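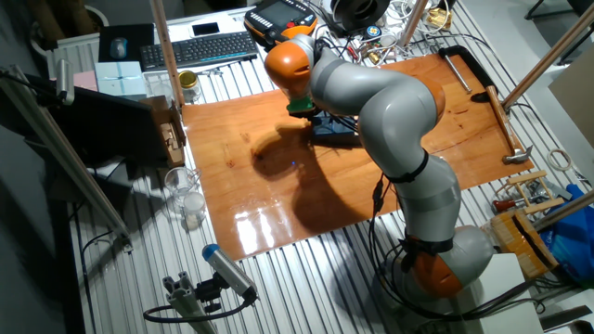 O braço por cima da tábua, com a banana à espera e a garra quase a tocar na madeira.

Comprei o kit de demarcação da Brelov em abril e prometi à Imogen Garside que escrevia qualquer coisa quando o tivesse usado a sério. Pronto, cá está! Para quem não conhece: é um conjunto para pôr ordem numa bancada com braço robótico pequeno. Traz fita de chão, duas placas de aviso, um caderno de procedimentos e umas fichas plastificadas para pendurar junto da célula. Paguei 70 euros, portes incluídos, e andei uma semana a resmungar por causa disso (fita e papel, caramba).

Vamos ao que me fez mudar de opinião, que foi o caderno. Tem cinco capítulos curtos e o segundo, sobre arrumação da zona de alcance, devia ser lido por toda a gente que liga um braço destes. A regra é simples de dizer e chata de cumprir: dentro do alcance só fica o que a tarefa pede. Olhem para a minha bancada na fotografia e riam-se à vontade. A tarefa era a banana. O martelo não fazia parte da tarefa, a chave de fendas de cabo vermelho também não, e o grampo preto muito menos. Chumbei na primeira ficha em dois minutos.

Depois há a parte dos cabos, em que o autor (um tal Howard Sedgwick, que escreve como um professor de oficina zangado, gostei imenso) insiste que nenhum cabo atravesse a mesa sem estar preso. O da minha câmara faz ali uma bela curva por cima do alumínio. Mais um ponto perdido. Agora uso abraçadeiras nas ranhuras do perfil e ficou bem melhor, embora demore mais a mudar a câmara de sítio.

A consola de comando tem um capítulo só para ela. O caderno quer um lugar fixo, virado para o operador, sem nada pousado à frente, e quer que a paragem de emergência seja testada no início de cada sessão. Eu tinha o hábito de a deixar no fundo da mesa, ao lado do teclado e do telemóvel, e para lhe chegar era preciso esticar o braço na direção errada. Mandei vir um suporte da Grasso e já não volto atrás.

Coisas de que não gostei, que também as há. A fita amarela descola nos cantos, a minha aguentou menos do que o rolo barato que tinha cá em casa. As placas são grandes de mais para bancada e só vêm em inglês. E a ficha de avaliação de risco fala de velocidade reduzida sem dar um valor nem dizer onde o procurar, o que para um principiante é quase inútil. Escrevi ao apoio, respondeu-me a Kelly Stockdale no mesmo dia, muito simpática, e mandou-me uma folha adicional em PDF que devia vir na caixa. Atenção também a isto: o kit não substitui as normas nem o manual do fabricante do vosso robô, e o próprio caderno avisa logo na primeira página.

Comparei com o da Prumuto, que um colega me emprestou. Fita muito melhor, texto fraquinho, listas copiadas de máquinas industriais enormes que não servem para uma mesa destas. Se já têm fita, peçam à Brelov só o caderno, que se vende à parte.

Dou-lhe quatro estrelas. A quinta fica para quando arranjarem a cola.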